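Wivby Home Weather Station

Indoor console with outdoor sensor unit, by Fusum

Product overview

The Wivby is a home weather station for households, schools and small offices that want readings from their own location instead of from the nearest airport. It measures outdoor temperature, humidity, air pressure, rainfall and wind, and it shows the readings on an indoor console. Records are kept on the console and may be copied to a computer at any time.

The station is supplied as a complete set. The outdoor sensor unit arrives assembled, with the rain collector and wind cups already fitted. The mounting pole is sold separately.

What is measured

Temperature and humidity are taken inside a vented shield, which keeps direct sun off the sensors. Rainfall is collected in a funnel and measured by a tipping spoon. Wind speed and wind direction are reported as a current value and as the highest gust since midnight.

Air pressure is measured inside the console. The user enters the height of the site above sea level during setup, and the console then adjusts the pressure reading. Customers who skip this step will see values that do not agree with those in public forecasts.

Record highs and lows

The console stores the highest and lowest temperature for each calendar date, together with the year in which it occurred. When a new record is set, a small arrow appears beside the reading and remains until midnight. Records may be cleared one date at a time or all together. Clearing cannot be undone.

Unusually warm spells in winter produce many inquiries to our support desk. Before reporting a faulty reading, please check that the shield is clear of leaves and that the unit does not stand near a dryer vent, a chimney or a dark roof. 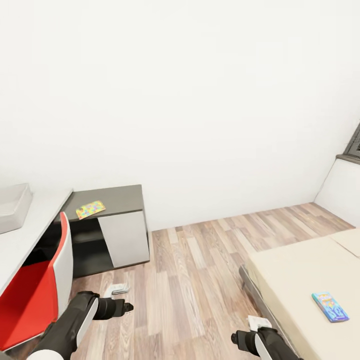 Placing the console

The console should stand on a level surface or hang on an inside wall, away from radiators and direct sun. The outdoor unit has a range of around 200 feet in open air. Walls, metal siding and foil insulation reduce this distance. If the signal is lost, the console shows dashes in place of readings and searches again every few minutes.

Placing the outdoor unit

Choose an open spot over grass where possible. The unit should be level – a bubble is set into the top of the housing for this purpose – and the arrow on the base should point north. Rainfall readings will be low if the collector is sheltered by a tree or an eave.

In freezing weather the rain collector does not measure snow as it falls. Snow held in the funnel is recorded when it melts. A heated collector, the Garitz, is available as an accessory and requires an outdoor power outlet.

In the box

Indoor console with stand
Outdoor sensor unit
Power adapter for the console
Data cable
Printed guide

Batteries for the outdoor unit are not included. Lithium cells are recommended where winter temperatures stay below freezing.

Accessories

Garitz heated rain collector
Szekeres mounting pole, in 2 sections, with ground plate
Replacement wind cups, set of 3

Warranty and service

The Wivby is covered for two years from the date of purchase against faults in material and workmanship. Damage from lightning, hail or falling branches is not covered. Proof of purchase is required for all claims. Replacement parts are held in stock each year from September, ahead of the winter season.

Questions about school orders should be addressed to Elīna Raudsepp, Customer Service, Fusum.

Page last revised February 10, 2018.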